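We use cookies to remember your preferences and to see which pages get read. By continuing to browse you accept this. Manage settings

Keeping a small kitchen from turning on you

I've rented eight kitchens and owned one, and the one I own is the smallest. It has a single power point you can reach without lying down and a drawer that opens only if the oven is shut. What follows is what I've learned from it, most of it slowly.

Dishcloths

If you can smell the cloth from the doorway, washing it again on warm won't save it. Boil it in an old saucepan for ten minutes with a spoonful of washing soda, rinse, and hang it outside in full sun. Cotton only. The microfibre ones will come out looking like something you'd pull off a boot. I keep six in rotation and change them every morning, and my mother-in-law thinks this is an affectation.

The sticky top of the rangehood

Cooking grease and dust combine up there into a sort of brown felt. Spray cleaner skates over it. Wipe on a little plain cooking oil with paper towel, leave it while you make a cuppa, then wipe it off and go over the lot with hot water and dish detergent. Once it's clean, lay down a sheet of baking paper cut to size. In three months you bin the paper and put down another, feeling smug.

Nadine Haddad, who taught me the oil business, lines the tops of her cupboards as well. I'm not tall enough to be ashamed of mine.

Chopping boards that wander

Damp paper towel underneath, folded once. Those rubber grippy mats do the same job until they get flour on them, and then they're a sledge.

For onion smell, rub the board with coarse salt and the squeezed-out half of a lemon, and leave it five minutes before rinsing. For garlic smell, I own a second board with GARLIC written on the edge in laundry marker. It has saved more fruit salads than the lemon ever did.

Burnt pots

Cover the black part with water, add two tablespoons of bicarb, bring it to a simmer and walk away for a quarter of an hour. Most of it will lift with a wooden spoon. Don't try this with aluminium, which goes a sulky grey colour and stays that way. If the first round doesn't do it, do another and leave it overnight. After the third I'd start thinking of it as a plant pot.

Jars

Labels come off with oil and bicarb mashed to a paste. Lids that smell of pickle will smell of pickle until the sun burns out, so give those jars to pickles. I had a shelf of forty-odd beautiful mismatched jars once and could never find a lid for any of them. Now I keep one size and recycle the rest, and the tip I'd give my younger self is to do that before moving house.

Knives

A honing steel won't sharpen a blunt knife, whatever your uncle does with it at Christmas. It straightens an edge that's already there. Get them sharpened properly once a year. I take mine in July, when it's too cold to want to be anywhere else, and ask for the bread knife to be left alone.

The fridge

The door is the warmest part, so it's the worst home for milk, and of course it's where every manufacturer puts the milk-shaped gap. Sauces and jam can live there. Milk goes on a shelf, towards the back. Raw meat sits at the bottom on a plate with a lip, where it can only drip on itself.

Check the seal by shutting the door on a strip of paper. If it slides out with no resistance, clean the rubber with warm soapy water and a toothbrush before you ring anyone – crumbs in the folds are a very common culprit, and they don't charge a call-out fee.

Do the clean-out the night before the big shop, while there's hardly anything to move. Shelves should come to room temperature before they meet hot water, or they can crack. Vinegar and water for the walls, a dab of vanilla on a cotton ball if it still smells like last fortnight's curry, and write the opening date on anything in a tub. You will not remember. I once dated a tub of hummus and then forgot what year we were in, but the principle is sound.

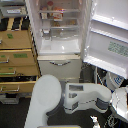

Leftovers get a shelf of their own in our house, at eye level, and whatever's on it is lunch. The arrangement works until somebody puts a cake there.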